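Calado Brow Gel — Tinted, Long Wear
by Givard

Item 454
2 shades in stock: Soft Taupe, Deep Brown
Free shipping on orders of two or more Givard items

Brows that stay where you brushed them. Light tint, flexible hold, small brush that gets to the short hairs at the front. No crunch.
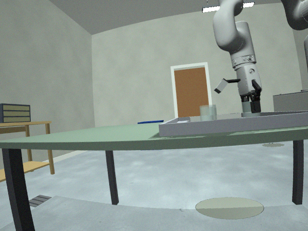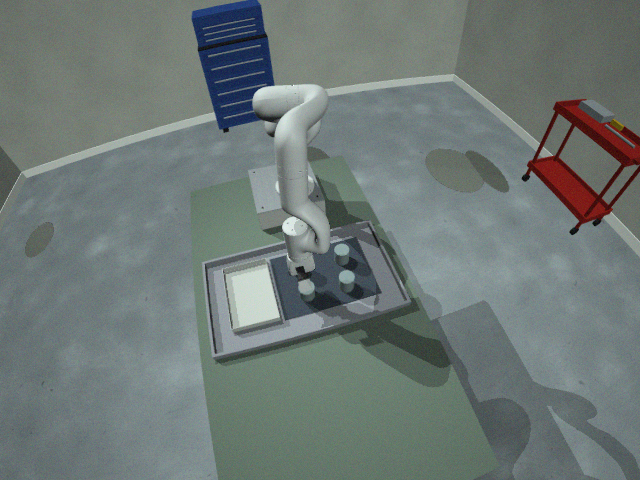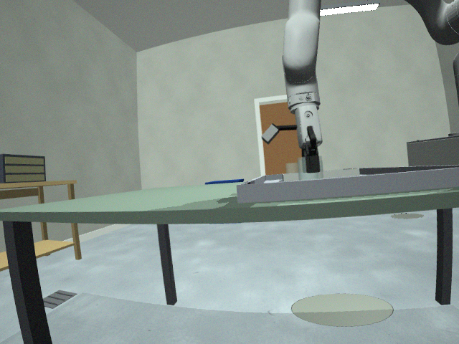

We've carried Calado for a while now and it's the brow product people reorder the most. Was out of stock all through June, sorry to everyone on the wait list. Back now in both shades. The clear one is NOT coming back, Givard dropped it, please stop emailing Cristóvão (or email him, but he'll say the same thing).

What it does

Tints the hairs and holds them. Doesn't do much on bare skin, so if you have real gaps you'll want a pencil underneath. The Briltitz pencil works well, let it set a minute before the gel goes on or it drags. One coat for a natural look, two if you want them to show up in photos.

Dries in 20 seconds. Brush them into place before that, becuase once it's set it's set. You can add a second coat on top but don't try to comb through the first one, it flakes.

Shades

Soft Taupe — blond to light brown hair. Cool, a little gray. If your hair is on the red side it may look flat on you.

Deep Brown — medium brown to black. Neutral. Goes on darker than it looks in the tube and then softens a bit as it dries, so don't panic at the first swipe.

Between shades? Go lighter. Easier to add a coat than take one off.

How to use

Wipe the brush on the neck of the tube first. Really wipe it. Most of the complaints we get about clumping are too much product on the brush.
Start at the arch, out to the tail, then come back and do the front with whatever's left.
Short strokes up at the front, sideways after that.
Got some on your skin? Dry cotton swab right away. Damp one if it's already set.

Taking it off

Oil cleanser or balm. Micellar water works too but takes two or three passes. Plain soap and water, not so much. Hold the cotton pad on the brow for a bit and let it melt, don't scrub.

Wear

All day on normal and dry skin. On oily skin expect some fading at the tail by late afternoon. Powder over the brow before you start helps. Fine in light rain. It is not a swimming product whatever the old label said — the new label dropped the word waterproof and we think that's fair.

In the tube

Water based, with film formers and iron oxide pigments. No added fragrance. Faint smell like school glue when you open it, gone once dry. Full ingredient list is on the carton and we can send you a copy, just ask. If you've reacted to brow or lash products before, patch test behind the ear and give it a day.

Keep the cap tight. The gel thickens if it's left open and there's no fixing it after that, don't add water. Once opened use within six months.

From customers

"Used the drugstore ones for years and always ended up with little white bits by lunch. Not with this. Taupe is a touch gray on me but I got used to it."

"Brush is tiny!! Took me a few days, now I like it. Wish the tube was bigger for the price."

"Good hold, tail wears off on me. I'd buy again for the color."

"Deep Brown too warm? for me. Exchanged for Taupe, easy exchange, thanks."

Our notes

Kamarul Rondonuwu wears Deep Brown, one coat, and has gone through more tubes than the rest of us put together. His tip is to store it lying down so the product doesn't all sit at the bottom. Cristóvão Ramalho prefers the Dokbridge brow wax for thick brows, says gel isn't strong enough for hairs that grow straight down. Fair point. If yours are like that look at the wax instead, or put wax first and Calado over it.

Rewards

Earn points on this item same as everything else. 2,000 points gets you a full size tube of either shade, subject to stock. Points don't go on shipping.

Shipping and returns

Orders go out the next business day. Unopened tubes can come back for a full refund. Opened, we'll do one exchange for the other shade, no refund. Arrived dried out or leaking? Send a photo with your order number and we'll replace it, no need to mail the old one back.

No limit on quantity but please don't stock pile, it doesn't keep forever.

Goes with

Briltitz Fine Brow Pencil — gaps and tails
Dokbridge Brow Wax — thick or stubborn hairs
Givard Lash Tint — same brush size, same kind of formula, not for brows

Page updated 2023-02-20. Price and stock are whatever shows in your cart.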